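The Slowest Show on the Radio Goes on Tour

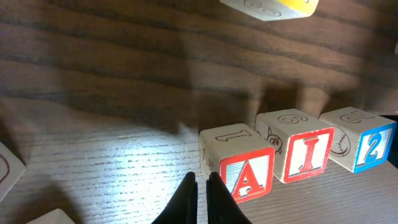 How long does an episode of Plokby Nights run?

Fifty-five minutes, unless Kwadwo Gbeho loses his place, and he loses it most weeks. The station in Grastholm keeps a spare polka record cued for the other kind of emergency, when he finishes early. It has been played once, in December, and three listeners wrote in asking for more of it.

Gbeho has now told 194 stories on air, nearly all of them set in a town with one bus and strong opinions about it. His producer, Anitha Iyer, wants to reach 200 before the tour ends. Gbeho would like a nap.

The live version opens at the Brastum Hall on 2018-04-12 with Rungnapa Chaimongkol on accordion and a stool that Gbeho describes as "historic." Iyer describes it as a lawsuit. Tickets are $20, which also gets you a program with last year's cast in it.

"People come to see what he looks like," says Chaimongkol. "Then they close their eyes and listen anyway."

Doors open at seven. The bus story is in the second half, after the raffle.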